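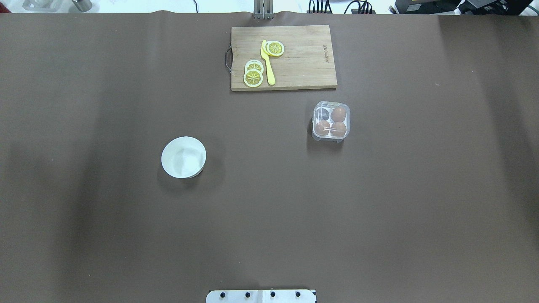
Mortimer Szabo ran the cold prep line at Trosura for six years before the arm was bolted down at station 20. He now schedules it.

"Cutting was never the slow part," Szabo said. "Setting out was. We did 985 trays in January, and every one starts with somebody placing things."

His crew kept its hours — the duties moved. Wendell Brannigan used to portion. He now checks placement and logs faults, 55 on his last sheet.

"My wrists are better," Brannigan said. "I read more screens than I'd like."

Contact | © Trosura | Back to top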